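Subject: Re: [linens-swap] folding big dark cloths
From: Carleen Faulkner
24 July 2025

Senyo Zakaria wrote:
> Does anyone fold straight on the table, or do you
> all go to the floor? Mine never comes out square.

Table, every time, Senyo! I love this job (my sister thinks I'm odd). I put a light cloth down first and spread the big one over it – the edges are so much easier to find.
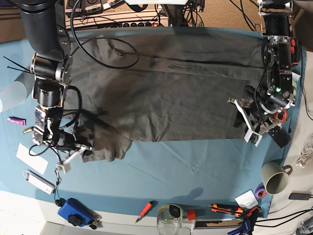
Corners are where I'd start, before any smoothing. Pull one out flat, then the next, and leave the wrinkles in the middle for last. A dark gray cloth on light blue is a great pairing for this, and a lower-left corner bunched up like that one is the first I'd go after. Then fold in half, long side to long side, and in half again.

Do try it and tell us how it goes!

Carleen

3 replies | 183 views
This site uses cookies. Accept | Settings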